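Steel bins: your questions

Where can I collect a bin?
From our yard at Skarham or the smaller depot at Seltotcombe. Both are open from 8am. Please ring ahead if you want more than two, as Seltotcombe keeps very few in stock.

Are they new or used?
Both. New bins come with clean paint inside and out. Used bins are sold as they stand, and you should expect scratches on the base, scuffs up the sides and paint worn off along the bottom of the walls. We check the welds and the feet before a used bin goes out. We don't repaint unless you ask — it adds nearly 300 pounds to an order of four, and most people would sooner have the discount.

Does a scratched floor matter?
For castings, offcuts and most metal parts, no. For anything with a polished or painted face, put a liner in. 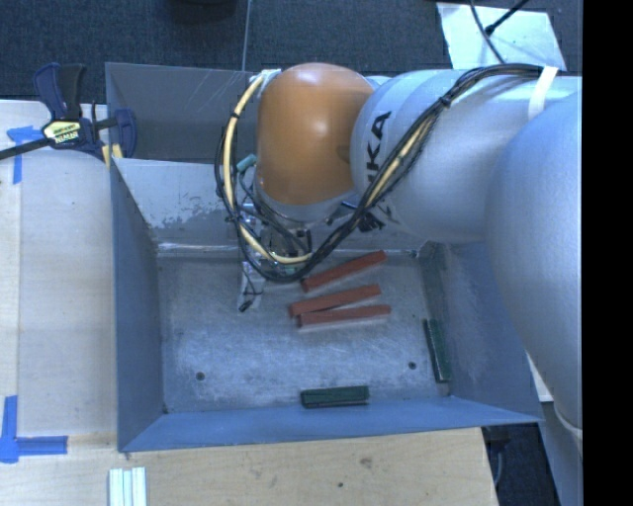 Liners are sold separately. The Beltine mat is the one we sell most of. It is 2 mm thick, cuts with an ordinary knife and lies flat without glue. Lift it out once a month and sweep underneath, or swarf will collect there and mark the floor further.

Why do some bins have sloping sides?
Parts slide towards the middle as the bin empties, so fewer get stuck in the corners. The drawback is that you lose a bit of room compared with a straight-sided bin of the same width.

How do I clean one?
Warm water, washing-up liquid and a stiff brush. Dry it afterwards, especially where the paint has gone. Don't use a wire brush on painted walls.

Can I touch up the paint myself?
Yes. Ask for Ha enamel, shade 707 for blue or 99 for grey. Sand back any loose edges first. Leave the floor bare, as paint there soon comes off.

Do you take bins back?
We buy back our own, in any colour, if the base is sound. Bent rims are fine. Holes are not.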